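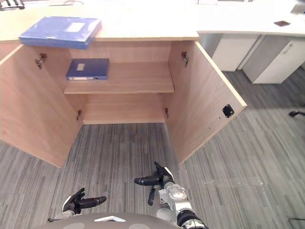
4. Putting the file boxes into the cabinet

Please do this section only after the shelf is fixed and both doors are hanging straight (see section 3). One person can do it. If the Plonano cabinet stands beside a desk, check first that the right door can open without touching the desk units.

4.1 Open both doors as wide as they go. Do not push them further when you feel the hinges stop.

4.2 Wipe the shelf and the floor panel with a dry cloth. Sawdust from the drilling likes to stay in the back corners.

4.3 Lay the first file box flat on the shelf and slide it to the left end. The label must look upwards, so that you can read it when you stand.

4.4 Take the second box from the cabinet top and place it in the lower bay. Use two hands. A full box is heavier than it looks.

Note: Larger boxes belong always in the lower bay. The shelf may carry 14 kg, spread over the whole width.

4.5 Close the left door first and then the right door, slowly. The right door has the small black latch near its outer edge. You should hear one click.

If there is no click, open the door again and look whether a box stands too far forward. Push it back and try once more. If the latch still does not catch, loosen its screws by a half turn, move it a little and tighten again.

Caution: Do not leave a box on the cabinet top with its front part over the edge. It can fall on your foot when the doors are opened.

Caution: Do not lean on an open door. The hinges are made for the weight of the door only.

For replacement hinges or a second shelf, write to Planadico, attention of Folasade Olatunji, and give the part number 986. The shelf is delivered with four pins.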